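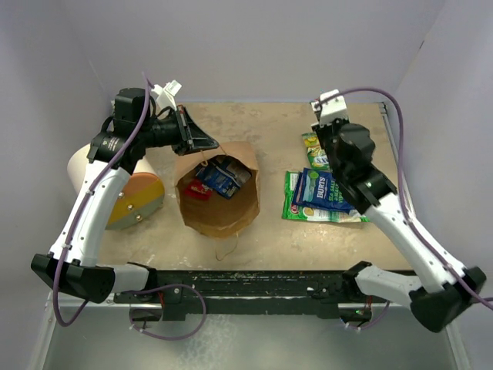 Selecting a Reference Text for New Community Nurses

Lucienne Chevalier
Our training office must choose one reference text for nurses joining the community program in October. The two candidates are the Travberg handbook, at 378 pages, and the shorter Destum guide. I would welcome the views of members who have used either title with new staff.

Fahad Bugti
We adopted Travberg two years ago. The chapters on wound care and medication review are thorough, and the index is reliable. I recommend it without reservation.

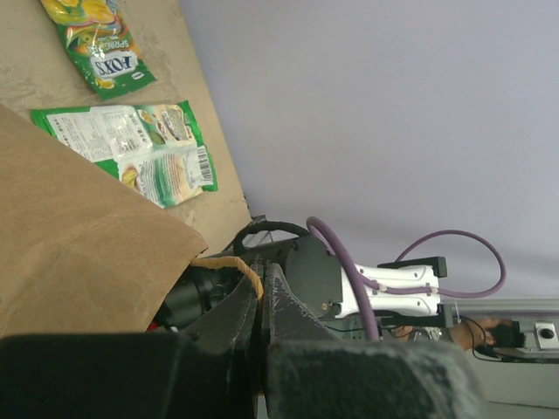
Corina Mocanu

I must disagree with the previous reply. Travberg was written with hospital wards in mind, and its section on home visits runs to three pages. Of the 33 nurses in our last intake, few opened it after the first month. Destum is organized by type of visit, and staff were able to find what they needed.

Fahad Bugti
The home visit section was expanded in the current edition. Ms. Mocanu may be referring to the earlier one.

Corina Mocanu
I am referring to the current edition. The added material concerns record keeping.
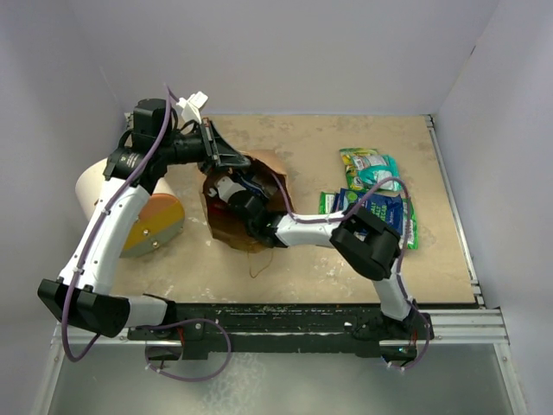 Cauã Rangel
Neither text gives enough attention to diet counseling, and any office that adopts one should plan to supplement it. Destum treats the subject in a single table of nutrients. Patients speak in terms of what they carry home, and an open brown paper bag standing on a table is a better starting point for a new nurse than a table of nutrients. Our office uses the Runditlow worksheets for this purpose.

Lucienne Chevalier
Thank you. May I ask whether the worksheets can be copied for staff use?

Cauã Rangel
They may be copied within the office that purchased them. Please confirm the terms for a second site.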